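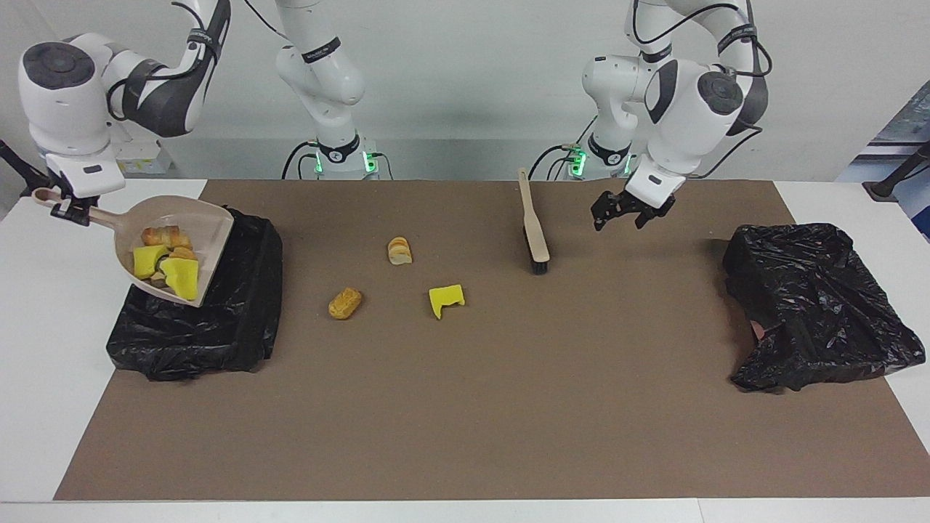 4. Running the table clearing cell on a shift

Applies to the Brukance two-arm cell at Brodosmont, break room side and packing side. Sections 1 to 3 (unpacking, bolting down, network) are for the install crew. If the cell is already standing and powered, start here.

Revised 2022-09-26 by Samran Chaimongkol. Throw out older printouts. The old step 6 is wrong.

4.1 What changes for the crew

Short version. The arms do the brush and dustpan work on the table. You set up, start, watch the first pass, swap bags, sign the sheet. Nobody loses hours over this, the cleaning slots stay on the rota through October and then we look at it again with Arnau and the shift leads.

What you stop doing: sweeping crumbs and scraps off the tables by hand, end of every break.

What you start doing: checking bags, checking grippers, clearing stops. It's less bending and more walking. Some of you have said it feels like waiting on a machine — noted, see 4.6 on what to do with the time between passes.

4.2 Before you start

1. Table wiped, mat flat. Corners down. A curled corner catches the brush.
2. Bag each bin. Black bags, pulled down over the rim all the way round. Loose plastic sticking up gets grabbed.
3. Brush and dustpan on the mat, handles clear. Don't lay one on top of the other.
4. Mugs, phones, keys, glasses off the table. Cutlery too. The arms will try to bin them.
5. Look at the cables where they come off the joints. Slack loop is right. Tight or twisted, stop and call maintenance.
6. Base lights green on both arms. Any other color, go to 4.5.

Note: scraps means bread, crusts, used sponges, napkins. No liquids. A half full soup cup is still a liquid.

CAUTION: Long sleeves, lanyards and hair tied back before you reach over the mat. Even when the arms are parked.

4.3 Starting a pass

1. Stand behind the yellow floor line.
2. Key to RUN. Wait for the beep.
3. Pick CLEAR TABLE on the panel. Not CLEAR + WIPE, wiping isn't set up yet on our side.
4. Press start and stay put for the first 90 seconds. Hand near the stop button, not in your pocket.
5. Once the first dustpan load has gone in the bag you can step away. Stay in the room.

Limit is 5 passes per bag. Then change it even if it looks half empty — bread is heavier than you think and the bag drags.

Note: a piece dropped on the mat is fine. The arms go back for it. Leave it alone, reaching in to help is the main reason we get stops. A piece on the floor is yours, pick it up after the pass.

4.4 Changing a bag

1. Wait for the pass to end. Arms up and still.
2. Key to HOLD. Take the key out. Keep it on you.
3. Lift the bag straight up, tie it, new bag on.
4. Press the rim down with both hands.
5. Back behind the line, key in, RUN.

CAUTION: HOLD is not off. The joints are still powered and an arm can settle a little when you bump it. For anything longer than a bag change use the main switch.

4.5 Stops

Arm stopped with the dustpan in its grip: don't pull it free. Key to HOLD, press OPEN GRIPPER on the panel, other hand under the pan. Food will slide out so have a bag ready.

Gripper closed on nothing twice in a row: the brush has probaly fallen over or rolled. HOLD, put it back on its mark, restart the pass.

Both arms stopped, code 23 on the panel: they got too close to each other. Call maintenance. Do not reset it yourself, not even if you did it last time and it worked.

Lights out on one base: main switch off, tag on the switch, write it down, tell the next shift in person.

4.6 Between passes

Bin run, restock napkins, fridge check. If all of that is done you're on break like anybody else. The shift lead at Jitpraphai asked if people should stay at the panel the whole time. No. First 90 seconds, then in the room, thats all.

If it's slower than doing it by hand, write that down as well. Time and table number on the sheet. We need the bad passes more than the good ones.

4.7 End of shift

1. Last pass finished, arms parked.
2. Main switch off, key back in the box.
3. Bags out, both of them.
4. Brush and dustpan rinsed, hung up to dry.
5. Mat wiped. Damp cloth, no spray near the bases.
6. Sign the sheet. Readable name please.

Cleaning the grippers: section 5.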